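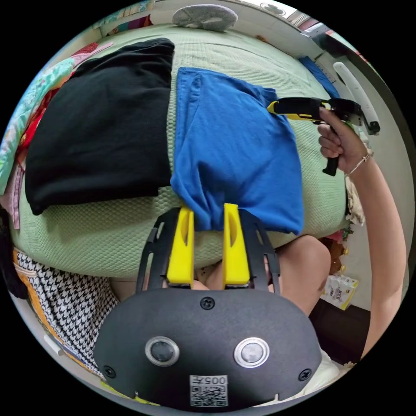

Tutorials > Perception > Labeling

Finding the grasp moment in two-gripper cloth demos

Melaniia Stasiv, Aug 4, 2024

Folding clips are my favorite thing to label, and Plaveo makes it so much faster now that it can suggest grasp events for you! Let's set it up on a shirt clip like this one, with yellow fingertips closed on a fold at the hem and the second tool up at a corner.

1. Load both streams and check that their clocks match. Anything over 12 ms apart, run the sync step again.

2. Open Masks and click once on each yellow finger. The color stands out nicely against blue cloth, so one click is usually plenty (two if the light is warm).

3. Plot finger gap over time. You want the spot where the curve drops and then goes flat. Set the flat window to 18 frames.

4. Click the garment, then turn on "ignore neighbors". Dark cloth lying right up against the shirt loves to leak into the mask!

5. Hit Suggest. Each gripper gets its own row of markers. Drag any that land early, which mine still do on thick folds.

6. Export with 14 frames of padding on both sides.

I ran 200 clips through this and only had to fix the corner grasps by hand. Next up is release events, which are trickier and a lot of fun.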